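Nokatix N352

The Nokatix N352 is a desktop processor designed by Nokatix and sold in Canada and several other countries. It belongs to the second generation of the Skutevon architecture and replaced the N340 in the middle of the product range.

Design

The processor is built from two chiplets, which are connected through a shared cache. Each chiplet has its own memory controller, and the operating system sees them as one unit. The first Skutevon models used a single die, and the change to chiplets was made to lower the cost of production. The colour of the heat spreader is darker than on earlier models -- this is the easiest way to recognize the chip without reading its label.

Release

Nokatix announced the processor in November, together with a new socket. Older motherboards are not compatible with it. A firmware update dated Mar 19, 2024 corrected an error in the power management, which had caused some systems to restart after sleep mode.

Variants

Three variants exist. The standard model has integrated graphics, the Mendisance edition is sold without them, and the Lappalainen edition has a lower power limit and is intended for small office computers. All of them use the same socket and accept the same coolers.
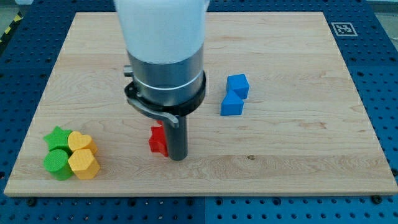
The Lappalainen edition is not sold separately in shops -- it is delivered only inside complete computers.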